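Review: The Rerko Hand-Held Gripper Kit for Collecting Household Demonstrations

The Rerko kit supplies a pair of hand-held grippers, a calibration board and recording software. It is intended for groups that wish to train manipulation policies from human demonstrations without bringing a robot into the home. Our laboratory used two pairs over 11 weeks and recorded 520 demonstrations in 4 private kitchens.

Assembly is simple, and the written instructions are clear. The jaws open and close evenly, and the ribbed pads hold soft items well. Operators needed one morning of practice before their recordings met our standard. The most common early fault was closing the jaws too soon, which pushed light objects away from the pads.

Tasks at floor level were the hardest part of the trial. Reaching into a bucket calls for a steep wrist angle, and the walls leave little room for the jaws to open fully. Scraps and crumpled waste also have no fixed shape, so two attempts at the same task seldom look alike.
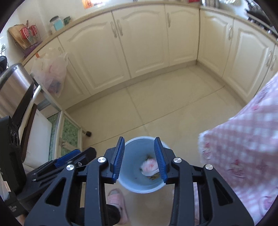

Melati Krishnan questioned whether floor-level tasks belong in a first data set at all. In her view, a group with limited hours would do better to record countertop work until the policy is stable, and add containers later. We take the point, but our results lead us to a different order. A policy trained on countertop work alone completed 4 of 53 container trials. With the container demonstrations added, the same policy completed 38 — a clear gain, though well short of reliable use.

The software is the weaker half of the kit. Synchronizing the left and right recordings failed on some 11 occasions, and each failure had to be corrected by hand. Export to our training format worked as documented. Battery life was adequate for a morning session but not for a full day.

The kit is recommended for groups that already have staff able to check and repair recordings. Replacement pads are sold separately and should be ordered with the kit.

Reviewed by Themba Tshabalala and Petronella Radebe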